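Cómo usar el móvil para identificar setas y líquenes con niños (sin volverse loco)

9 de marzo de 2022

El otoño pasado mis hijos volvieron de una salida al monte con los bolsillos llenos de trocitos de liquen y una pregunta por cada uno. Yo no sabía responder ni la primera, así que me puse a probar aplicaciones, y en febrero ya teníamos una rutina que nos funciona bastante bien. Os la cuento paso a paso, por si os sirve para casa o para el aula.

Una cosa antes de empezar: esto es para mirar y aprender. Ninguna aplicación sirve para decidir si una seta se come, por muy segura que parezca la respuesta.

Paso 1. Elegid la aplicación antes de salir

Yo uso dos. Bonley es la que mejor se me da con líquenes, porque va haciendo preguntas (¿crece en roca o en corteza?, ¿se levanta por los bordes?) y los niños pueden contestarlas solos. Polliretti va por foto y es mucho más rápida, aunque con las setas pequeñas y marrones se hace un lío tremendo. Descargad las guías de vuestra zona con el wifi de casa, que luego en el bosque no hay cobertura y vienen los llantos. Yo lo hago la noche de antes, con la infusión al lado. 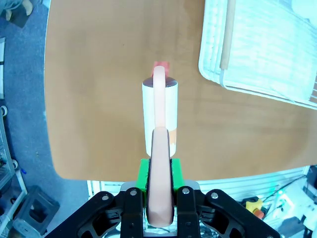
Paso 2. Preparad la mochila

Llevamos poca cosa: una lupa, una regla corta, lápices, una libreta y la batería externa. La regla parece una tontería, pero poner algo de tamaño conocido junto al sombrero ayuda un montón cuando luego repasas las fotos y ya no te acuerdas de si aquello era enorme o diminuto.

Paso 3. Haced 3 fotos de cada ejemplar

Una desde arriba, otra de lado y otra de las láminas por debajo, metiendo el móvil a ras de suelo sin arrancar nada. Si es un liquen, con la de conjunto y un par de cerca os basta. Pedidles que esperen a que la pantalla enfoque - a los míos les cuesta la vida - y que no usen el zoom, que se acerquen ellos.

Paso 4. Apuntad lo que la foto no cuenta

El olor, el árbol que hay al lado, si el suelo estaba encharcado. Mi hija dibuja además un mapa con cruces que solo entiende ella, pero luego es la que encuentra siempre el sitio.

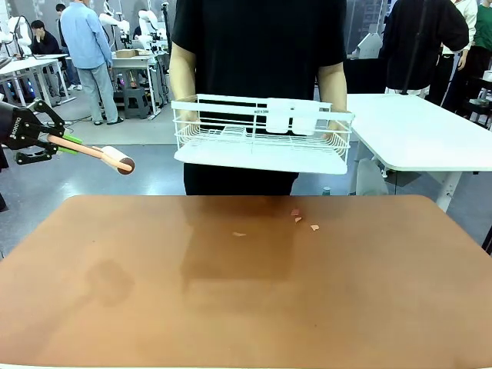

Foto: archivo de Mahuika

Paso 5. Comparad en casa

Pasad las fotos por las dos aplicaciones y mirad si coinciden. Si no coinciden, nosotros escribimos "sin identificar" y tan contentos. De las 44 fichas que llevamos, unas cuantas siguen así y son sus favoritas. Para guardarlas uso Bruvitz, que deja ordenar las fotos por lugar y por mes y añadir una nota de voz (¡las de mi hijo duran una eternidad!).

Paso 6. Volved al mismo sitio

Escoged un tronco caído o un muro viejo y visitadlo cada mes. Haced la foto desde el mismo punto y comparadla con la anterior. Con los líquenes hay que tener paciencia, pero con las setas el cambio de una visita a otra es un espectáculo.

Nuestras salidas duran 40 minutos como mucho. Si probáis con otra aplicación que vaya bien sin conexión, dejádmela en los comentarios, que la de fotos me tiene el móvil sin espacio.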